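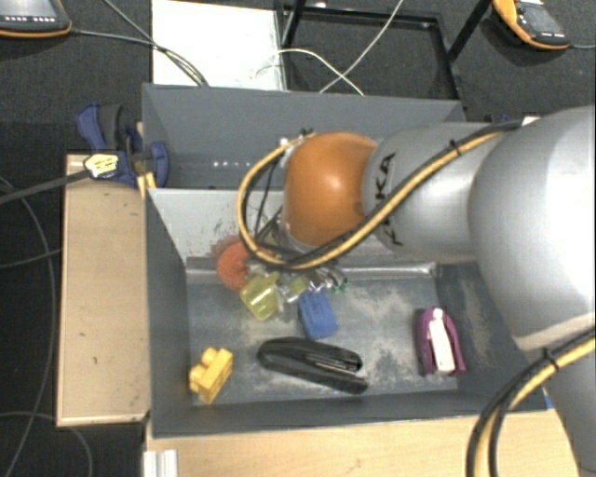 Orange and silver, with the cables looping off to one side.

So I've gone back to choir. I know, I know. I said after the last lot that I was done with folding chairs and photocopied altos, and then Geetha Palaniappan sent me a message at 4 in the morning (she's on nights) that just said "they need low voices, you have a low voice" and I was in the car the next week.

It's the Binholm one, the community choir that rehearses in the old primary school, and it's a good half hour's drive if the lights are kind. I got lost in the car park. I then sat down in the tenors by mistake and was too embarrassed to move until the tea break, so I've now sung half of a Hungarian folk song an octave away from where anybody wanted me.

The conductor is Tamás Deák and he's wonderful and slightly terrifying. He doesn't shout. He just stops, puts his pencil down and looks at the ceiling, and you'd rather be shouted at. But when it comes good he grins like a kid and you'd walk over hot gravel for the next one! He had us do two bars over and over, the same two bars, until I was humming them in the shower and at the servo and, embarrassingly, at the dentist with my mouth open.

I'd forgotten what it does to my breathing. I've been a shallow breather for years, all up in the shoulders, and by the end of the first night my ribs ached as if I'd moved house. I slept like a log though. My neighbour reckons it's the drive home with the windows down. Could be. I'm not going to test it by driving to Binholm and not singing.

The music folder is a worry. It's got 141 pages in it and none of them are in order, and whoever had mine before me has written "NO!!" in red biro over a perfectly innocent crotchet on page 2. I've sung it every way I can think of and I still don't know what they were doing wrong. I've started adding my own notes in pencil, mostly about where to breathe, plus one shopping list (eggs, dishwasher tablets, that good mustard).

There's a concert in May. The hall seats 300, which made my stomach drop a bit when Geetha mentioned it, and I've already worked out which of my black trousers still do up. One pair. They're wool, so let's hope for a cool evening. We're doing the Hungarian one, a couple of sea songs, and a lullaby I can't get through yet without my voice going wobbly on the last verse. Mum used to sing it, or something close to it with half the words made up, and I keep coming in with her words instead of the proper ones.

Anyway, I've got to learn the second verse before the next rehearsal and the washing's still on the line. If anyone has a trick for rolling an R while also smiling, please put it in the comments.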